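Subject: Re: [unov-alumni] Naming the new reading room
Date: April 26, 2024
From: Ayanda Rampersad
To: Unov College alumni list 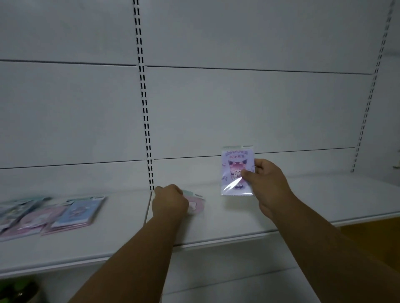 1. The name

I'm so glad this came up! My vote goes to Masilela without a second's thought. She taught comparative anatomy at Unov when the whole department fit on one hallway, and I don't think there is a large-animal vet in the valley who didn't learn the bovine stomach from her chalk drawings. (Four colors of chalk, and she'd send you down to the office if the green ran out.)

Going back to what was asked last week:

> Do we know for sure that Dr. Masilela was the first
> woman to head the department? The plaque at Sirkidstead
> says so but the old catalogs list a "Dr. Tolemier"
> as acting head for a year before her. If that was
> Ruth Tolemier and not her brother, the plaque is wrong
> and we should know it before we order another one.

Great question, and I spent a very happy afternoon in the archive on it. It was Ruth! The brother taught chemistry and had left by then. Her signature is on the grade sheets for both terms, and there's a typed letter from the dean calling her "Miss Tolemier, acting." So Ruth Tolemier was the first to run the department, and Masilela was the first to be appointed to it outright. I'd love to see both facts on the new plaque. The engraver allows 400 characters, so there's room if we skip the Latin.

2. The letters

Box 12 has more of Masilela's mail than I ever expected. The archivist's list gives 362 letters, most of them from former students writing about cases: a mare that wouldn't eat, a herd with bad feet, one very long one about a peacock. She wrote her answers in pencil on the back before typing them up, so you get both sides of the conversation. I read 45 of them and had to be told the building was closing.

If you wrote to her, please tell me your name as it was then, including maiden names. I can look you up and send a scan. The family has said yes to that.

3. The money

The fund has what it needs for the shelves and tables. The plaque is 600 dollars on top, and two people have already written to me offering part of it, which made my week. Checks go to the alumni office as before, with "reading room" on the memo line.

4. June

The opening is still planned for the reunion in June, right after the lunch. I'd like three or four people to read a letter out loud, a couple of minutes each. I've got dibs on the peacock. Does anyone still have the class picture taken on the barn steps? My copy lost its bottom corner, and with it the entire front row.

Ayanda Rampersad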